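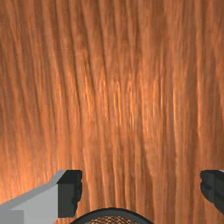 Before the interview: getting your papers in order

Candidates called for a public interview usually have more paper at home than they expect. Clear the kitchen table first and wipe it down. Let it dry fully before any certificate goes on it.

Sort everything into piles by year, oldest at the back. Keep originals and copies apart – a sheet of coloured card between them is enough. 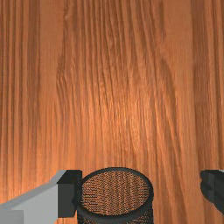 Put originals in plastic sleeves and leave them unpunched. Copies can be punched and filed in a ring binder. Number each page in pencil at the bottom corner. The longest bundle we have handled ran to 204 pages, and the numbers saved a good deal of searching.

Rusty staples should be eased out with a blunt knife, never pulled.

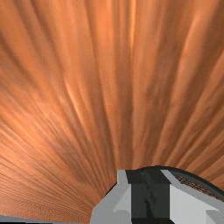
Elin Hopkin

Press the shirt or blouse the evening before and hang it away from the cooker. Dark jackets pick up lint, so go over the shoulders with damp rubber gloves. Polish shoes on newspaper and buff them in the morning.

If your slot is at 9 am, pack the bag at night, with the invitation letter on top – the front desk will ask for it.
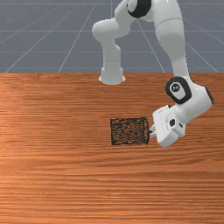 Selter Candidate Support Team

Water marks on a letter can be flattened between two sheets of blotting paper under a heavy book. Leave it overnight. Ink that has run can't be put right at home, so ask the issuing office for a fresh copy. Requests made in March tend to take longer.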